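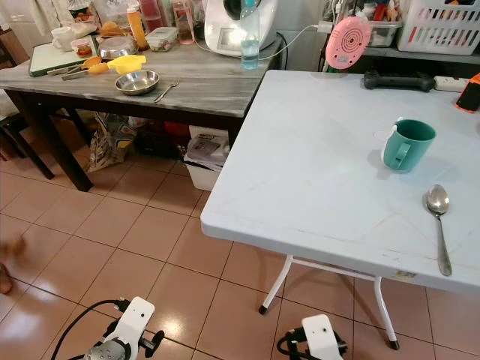 The Fang 60 is Kandbridge's hauling pack for trips that begin where the road gives up. It holds 60 liters, weighs 1,768 grams empty and has never made anyone look athletic. The lid pocket is for things you want before you've unpacked, and a plastic mug and steel spoon like the teal one and its neighbor on the white table are the usual tenants. Put the spoon in first. You'll only forget once.

Back length: 730 mm
Roll-top closure, two side straps
Colors: Pisberg Gray, Prikeck Orange
Waist belt: removable, though your hips may object

We tested the seams on a wet October crossing of the Pisberg flats. The pack stayed dry inside — the testers did not, but they aren't covered by the warranty.

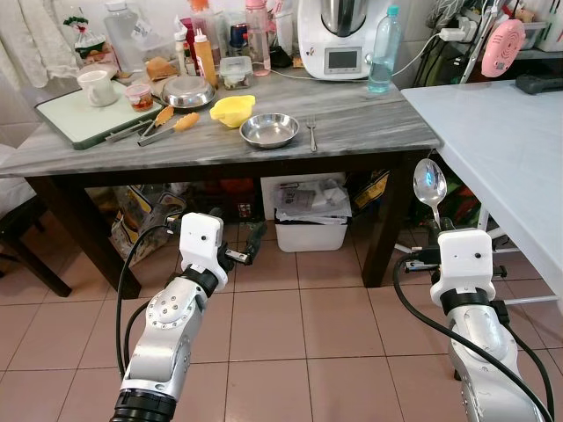
Behind the back panel is a flat sleeve for a map or a foam sit pad. Camp cooks keep asking if it will take a cutting board. A thin one, yes, but measure yours first, and consider leaving the nice white one with the green rim on the marble table at home. Fish can be cleaned on a rock.

Spare belt buckles come in packs of 100, for outfitters and pessimists.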